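Print this entry | E-mail this entry

Garden and house diary, May

Up at six and straight out to the beans. The frost they forecast didn't come to much, only a little white on the grass by the gate, and the fleece had held. I took it off the Irketti row first and left the others covered until the sun was over the hedge. The Irkettis are a good three inches up and the slugs have left them alone. The Fanine peas are a different matter. Something has had the tops out of half of them, pigeons I should think, and I have strung up the old netting until I can get to Mollah for a new roll.

Spent most of the morning moving compost. The heap by the shed is finished, dark and crumbly with hardly any smell, so it has all gone on the squash bed. It took 18 barrow loads and my back knew about it by the end. Found the small trowel I lost last autumn, handle rotted through. Stopped for tea and a cheese roll, then did the edges along the path, which I have been putting off since Easter.

It clouded over after dinner and I came in to do the thing I have been dreading, which is the seeds. They are in a biscuit tin, a shoebox and two carrier bags and I can never find anything. I want one proper piece of furniture for the back passage with everything in it, tools at the bottom and packets at the top. Spent an hour on the computer looking at what there is. Plillik have one for 400 pounds that is too deep for the passage. I would never get past it with the wheelbarrow boots on.
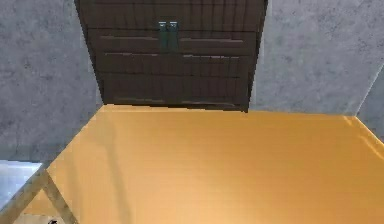 Dark wood with green handles, the sort of look I am after.

Measured the passage again before tea and got a different answer from last time, so I did it a third time and wrote that one on the wall in pencil. The skirting sticks out further than I thought. Anything that goes there will have to stand on blocks or have a piece cut from the back, and I would sooner do the blocks.

Threw out a lot of old packets while I was at it. Parsnip is no good after the first year and I had three lots of it. Kept the lettuce, which can take its chances. Sowed a tray of leeks on the windowsill though it is late for them, and 2 pots of basil.

Rain started at half past five, soft and steady, just what the squash bed wanted. Went out in it to shut the cold frame and pulled the first rhubarb worth having. Stewed it with a bit of ginger. Early night.

To do: netting, string, slug pellets, ring about the gutter.

3 comments | 18 shares

Recent entries
Broad beans and blackfly
The water butt leaks again
Potatoes in at last
A wet week and a new spade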